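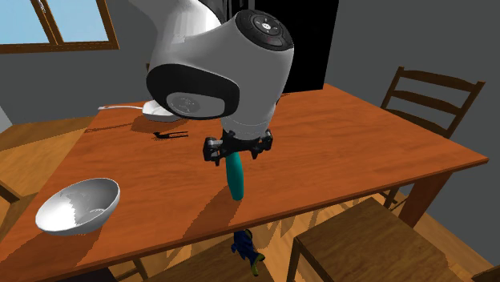 White robotic arm with a teal handle-shaped object in its gripper, over a dining table. Computer render.

Home Business Fair, Plirham: visit report

I went to the home business fair in Plirham on the Wednesday, which was the quieter of its two days. Doors opened at half past nine. Entry was free if you had registered online, and registering meant giving a phone number. I have had three calls so far.

The programme listed 61 stands. Most were direct selling companies looking for new people, with a few accountants, a bank and a printer of business cards mixed in. The hall was laid out in four long rows with the talks in a curtained area at the far end. You could hear the talks from nearly everywhere, so conversations on the last row were hard work.

I have sold from home part-time for six years, first kitchenware and then skincare, and I wanted to compare joining costs and commission plans.

Drinberg

Drinberg sells food supplements and a bottled juice. It had the largest stand and the most staff. The starter pack costs £56 and includes a month's supply of the juice, a folder and access to the online shop. I was shown the earnings plan on a tablet, and it took three goes before I followed it. You earn on your own customers, then a smaller share on people you bring in, down to five levels.

I asked what the typical seller makes after costs. The first person did not know and fetched a second, who gave me a printed sheet. It does have the figures, in the small print on the back, and most active sellers are shown earning less than the monthly order they have to place to stay qualified. I was glad to have it in writing. The juice was all right, a bit sharp.

Kunness

Kunness does laundry and cleaning concentrates. The stand was small and the two women running it were both sellers themselves, up from the coast for the day. There is no monthly minimum. You buy stock at a discount of 24 per cent and keep the difference, and there is a small bonus if you recruit, for the first year only. They told me straight that it is slow money and that most of their sales are repeat orders from neighbours and one or two village halls.

I spent longer here than anywhere else. Things I wrote down:

Returns on unopened stock accepted for twelve months, buyer pays postage.
No joining fee, but the first order must be a full case.
Own website not allowed, social media allowed.
Delivery within four working days.

The case is heavy. If you live upstairs, ask about splitting it.

Au

Au is a newer firm selling plated jewellery through parties, online or in the home. The display was attractive and the trays were well lit. I could not get a clear answer on whether the party host's free item comes out of the seller's commission. One person said no and another said partly. I left my email address and will add the answer if one comes.

The talks

I sat through two. The one on tax was useful and overran, covering what counts as an expense when you work from the kitchen and when to register. The other was billed as "Your First 2,000 Customers" and was mainly the speaker's own story, with a sign-up form handed round at the end. Several people left when the form came out, and so did I.

Practical points

Parking was £4 for the day and the machine took coins only. The café had run out of sandwiches by one o'clock – there is a bakery across the road. Bring a strong bag for leaflets. Few stands had their full terms printed out, so ask for them by email before you pay for anything. Drinberg and Kunness have both sent me theirs.

I left at ten to three. The next fair is in June, same hall.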